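I've been thinking about kids' TV lately, mostly because my niece has been staying with us and the set is on from breakfast. She's into a show called Clallis, where two grown-ups in bright sweaters build things out of junk and argue about glue. I love it. I'd watch it without her (I have watched it without her!).

What gets me is how much of it depends on the two hosts liking each other. The one on the left starts a sentence and the other one wrecks it, and they both crack up, and you can tell it wasn't in the script. Then you flip over to Bruteo, which has triple the sets and the songs and a talking van, and the hosts stand there reading off the prompter like they're announcing a train. My niece lasted 9 minutes and wandered off to find the cat.

So my opinion, for what it's worth, is that kids' shows are over-rehearsed. Let people flub a line. Let them laugh at the wrong moment. Kids flub everything all day long, and I think they relax when they see a grown-up do it too.

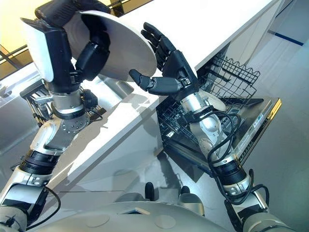
Nuanchan Ongart wrote in to tell me I've got this backward. The hosts who look loose are the ones who rehearsed the most, she says, and if you put two people on camera without practice you get a lot of staring and talking over each other. She's sat through enough school plays to know.

Fair enough, and I've chewed on that all week. I did a bit of local stage stuff years back, at the old Boonyarit theater, and the only night I was any good was the last one, after 20 runs of the same dumb sketch. By then I'd quit worrying about the words and could look at the other guy's face. So okay, maybe I mean rehearsed in the wrong way – drilled on the words and never on each other.

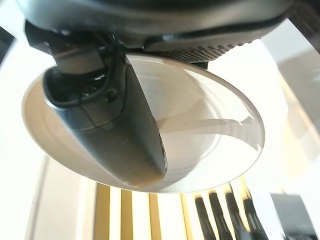 That would explain the Skuston tryouts, too. A friend's son went up for a presenting spot there in March and they had him read to a camera by himself, three times, and sent him home. Three solo reads! For a show with two hosts! How would anybody find out if he's fun to be next to? I'd have stuck him in a room with another kid and a broken toaster and let them get on with it.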